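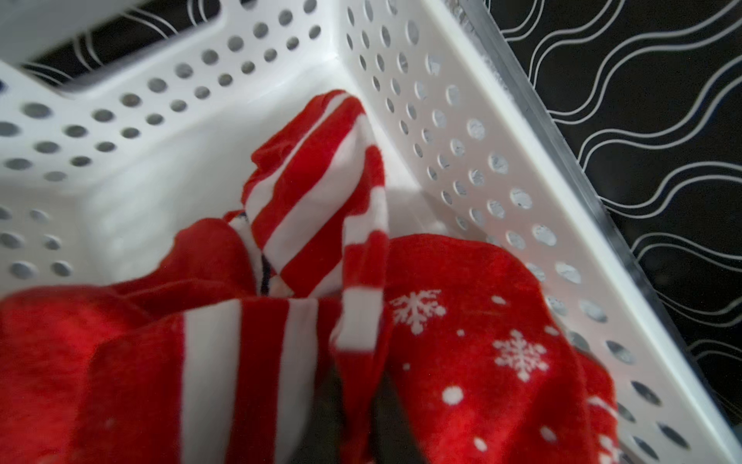 # Let people own less, slowly

The town of Flurness wants every household to clear out its spare rooms by February. There is a leaflet, and a skip outside the library. I think the deadline is a mistake.

Most of us own too much. I filled 16 bags last year and missed almost none of it. But I took 20 weeks over it, and the slow pace is what made it work. I had time to ask my sister about our mother's coats – she wanted two of them.

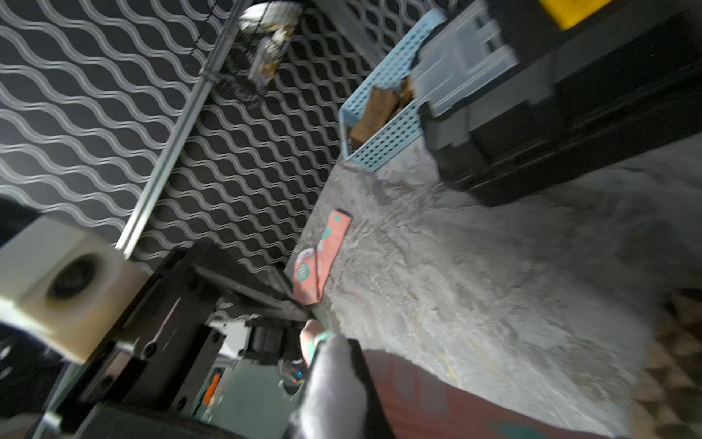 ## What a deadline does

People in a hurry throw out good things. Mimoza Stojanovska runs the secondhand shop on Gashi Street, and she told me that 778 items came in during the last town clear-out. Many were sold back to the families who gave them up.

The council should drop the date and keep the skip. A plain white basket by the door, emptied when it fills, does more than one frantic weekend. If the council wants to spend money, it could pay for a van to collect from people who can't drive.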